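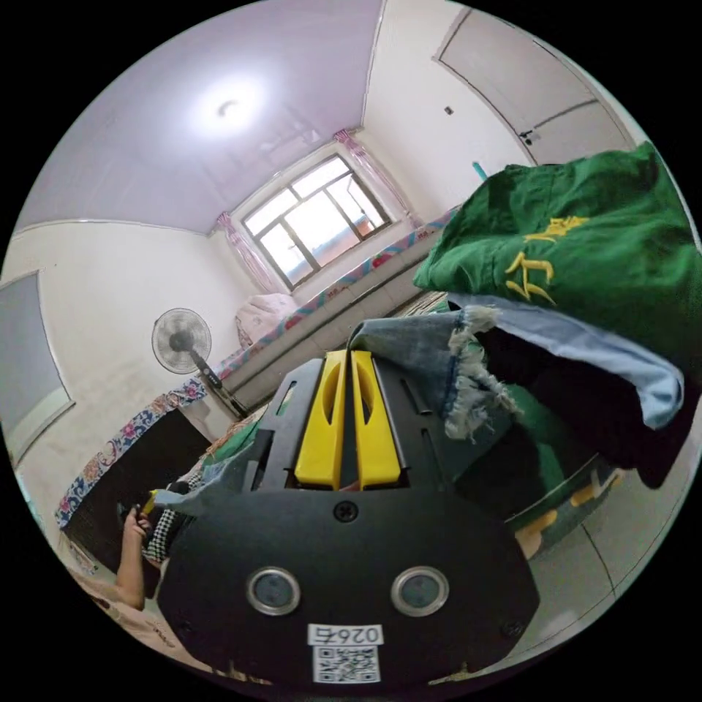 Fig. 1. Clothing heaped on the bed. Denim on top of the darker items.

Plallbridge Household Skills, Unit 4: Sorting and folding on a bed
Handout revised 12/08/2018

A bed works as a folding table if the cover is pulled tight first. Take the pile apart one item at a time and make two groups — heavy fabrics and everything else. Check pockets as you go. Towels go last.
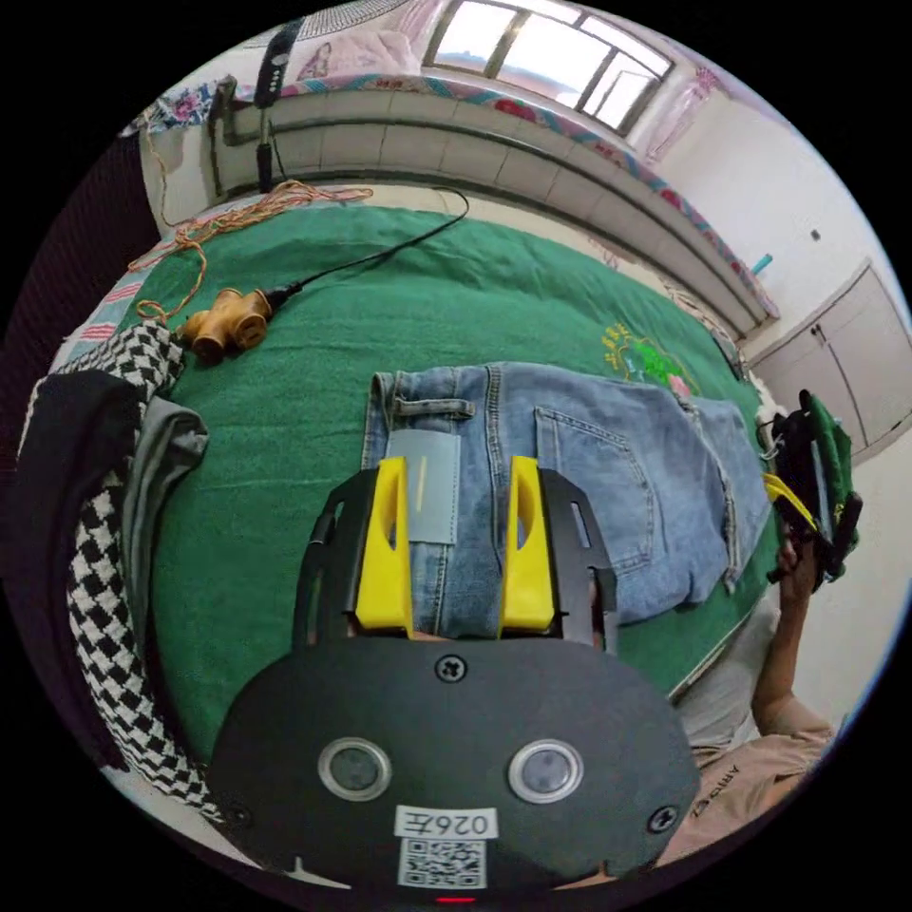
Jeans are the usual practice item in this unit. Lay them flat, smooth the legs with your palm and find the waistband before you fold anything. The leather patch and the belt loops, as on the light blue pair, tell you where the back is. Fold one leg over the other, seat side out, then bring the hem up to the waistband. Fold again to fit the drawer. Keep cords and hardware off the cover while you work; a brass fitting under denim will leave a mark.

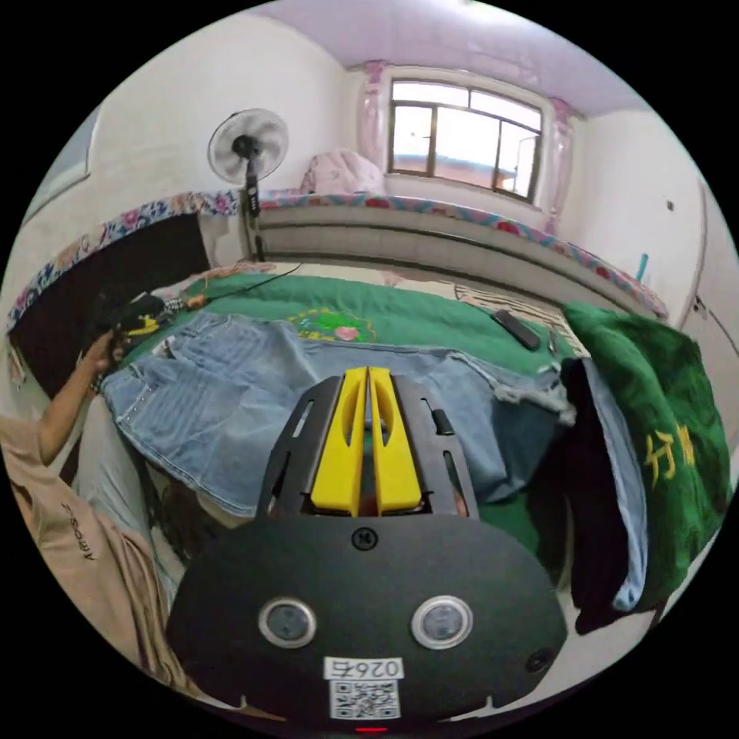

Tuva Strömberg disagrees with the drawer fold and asked for that to be noted: heavy denim should be hung by the hem, she says, and only the lighter pairs folded, as the crease at the knee never really comes out.

Either method is accepted in the March practical. Bring 4 items of your own, including one pair of jeans. Reading: Ruiz-Ortega, p. 148.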